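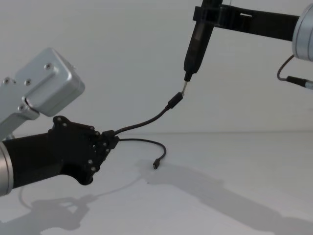 Observers Sent Late See Very Little

The border commission between Gernari and Kollance met again in March, after an interval in which neither delegation would agree even on the room. I followed the session as closely as the published papers allow, and I have delayed writing about it until the full record of the meeting was available. It is now available, and it deserves more attention than it has received.

The matter before the commission was narrow. In the previous autumn, shots were exchanged near the Kruger crossing, and each government stated that the other had fired first. A customs building was damaged. Both sides asked for an outside inquiry within hours of each other, and both described the request as proof of good faith. The observers reached the crossing 11 weeks later.

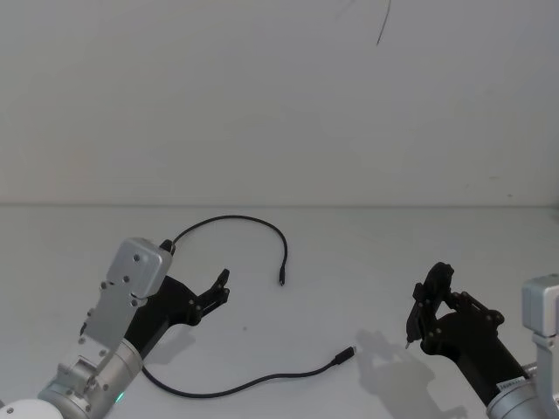 Kojo Nartey
Writer on diplomacy and international mediation

Eleven weeks is a long time for a damaged building. By the time the mission arrived, the roof of the customs post had been repaired, the road had been resurfaced on one side, and the staff who were on duty that night had been moved to other posts. The mission's report says so plainly in its second section. It then continues for many pages on the basis of photographs and statements supplied by the two governments, which are the parties whose conduct was in question.

I do not suggest that anyone on the mission acted improperly. The report is careful, and its authors mark clearly what they saw and what they were told. The difficulty lies in the arrangements under which they were sent. The agreement of 9 articles that governs the commission provides for observers in Article 6, and requires that both governments approve the names, the route and the duration of each visit. It sets no time limit for any of these approvals. A government that wishes to delay a mission has no need to refuse it. It may ask for a different route, then for a revised list of names, and then for a translation of the revised list.

All three of these requests were made in the present case. The letters are attached to the record, and they are courteous throughout. Gernari objected to the northern route on grounds of safety. Kollance accepted the southern route, but asked that the mission be lodged at Wallow, on its own side of the line. The reply to that proposal took 16 days to arrive and asked for further details of the hotel.

Readers who have written to me since my last post on this subject hold that one government was clearly more responsible than the other. That may be so. The letters show that each side was content, at different moments, to let the days pass, and I would be cautious about any account which finds fault in one capital alone. The public statements from both foreign ministries spoke of urgency in every week of the correspondence.

The March session produced one proposal of value. The chair suggested that a standing list of observers be approved once a year, so that a mission could leave without a fresh exchange of names. The two delegations agreed to study the idea – a phrase that has ended many good ideas in this commission. Neither raised an objection of principle. There was a short discussion of cost, and a longer one about whether observers from neighboring states could be included.

My own view is that the standing list would help, but that it would not be enough without a fixed period for agreeing on the route. Five days would be reasonable. If no route is agreed in that time, the chair should be able to choose one. I understand why both governments may dislike giving this power to a chair they appoint jointly and change every two years. They should consider the alternative, which is another report written from other people's photographs.

There is also the question of the people who live near the crossing. The record mentions them twice, both times in connection with trade permits. No resident was interviewed by the mission, whose terms did not provide for it. Several families had windows facing the customs post, and they could have been asked what they heard that night and from which direction. I hope that the terms of any future visit will allow for such conversations, with proper protection for those who take part.

The next session is expected to open on 21st June. The draft agenda places the standing list fourth, after two items on river traffic and one on the commission's own budget. I have asked the secretariat whether written comments from the public will be accepted before then, and I will add the reply to this page when I receive it.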